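About Brollholm

Brollholm supplies workbench layouts, cable storage and desk fittings for technical rooms. The company was set up by Kurniawati Tjoa, who still draws most of the floor plans, and Darmawan Nasution, who runs the workshop. We have 9 staff and a 600 square metre unit, half of it given over to cutting and stock.

Most of our work is based on slotted aluminium extrusion. Posts and bars are cut to length, deburred and bolted, so a bay can be taken down and rebuilt at a different width. Current stock is 4,000 metres of profile. Desks are specified separately from the frames and are not fixed to them.

Cable storage is quoted as its own item. Coils go on the wall, small parts in wire-mesh baskets, tubes upright in racks.

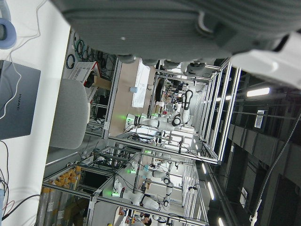
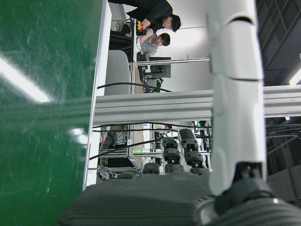
Aluminium framing in a working room. First picture: desk, wall-hung cable coils and tube rack. Second picture: green surface with white edge strip, desk beyond.

Our two standard ranges are Flusier (bench frames) and Dretesent (wall storage). Flusier bays are designed on a 50 mm grid. Dretesent rails take the same bolts, and one set of keys does both.

Site surveys are carried out before any quotation is issued. Please have door widths and socket positions to hand. Orders placed by the end of November are built over the winter. Spare bolts, end caps and brackets are sold from the trade counter, which closes at 4 pm.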